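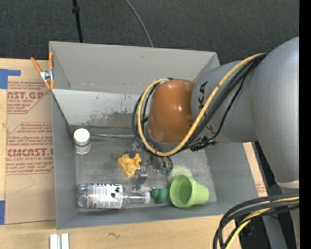
Notebook, Drondden workshop, 10/29/19

Spent the afternoon on the big grey bin and had a lovely time of it. I've decided I'm very fond of this bin! It has had a hard life (the floor is scuffed all over and has gone slightly shiny, with streaks and pale mottled marks) and it still does its job.

The patch low down on the sloping panel at the back bothers me a bit more. Rough, darker than the rest, speckly round the edges. I'd like to know if it's wear in the surface or muck ground into it. Plan is to try warm water and a soft brush first, then the Garg cleaner on one small corner, and write down both before anybody gets out the scouring pad. The smudges on the rear wall can wait.

Bottles: we now have 74 on the Rurodura list and I want the next lot to be odd ones. Long necks, squat ones, anything with a funny shoulder. A bottle lying on its side is so much more interesting than one standing up, and they settle differently every time you tip the bin, I could watch it all day. Annunziata Monti is bringing a crate over from Gastville, 4 sizes, lids on please.

Bin weighed 406 g over what the old label says. Either the label is wrong or the scale needs looking at. Check with the brass weight.

Table is holding up well, still like the light wood. Felt pads for underneath the bin? Would save the top from scratches. There's a bag of offcuts in drawer 103, try those before ordering.

To do: brush, felt, ask Annunziata if she can spare some small pots as well as bottles.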